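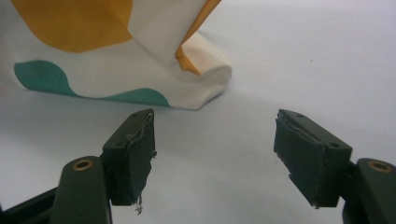

Orange and teal on white, folded on the table.

Mar 12, 2021

I've found my great-grandmother's funeral notice! It was in the Skatham paper one December, four lines long, and it gives the chapel at Westetton and her maiden name, Alipour, which none of us had ever seen written down. I went through 354 pages of scans to get there — worth every one.
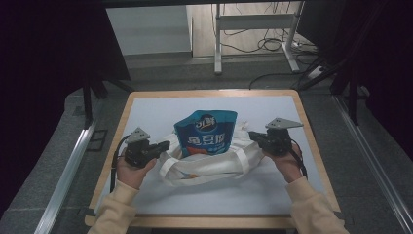
Blue snack pouch in the white tote bag.

Next I'm off to the Kandbridge burial registers. There are 2000 entries typed up so far and another 900 to come, and I can't wait to get stuck in. If you have family from Westetton, do leave me a comment!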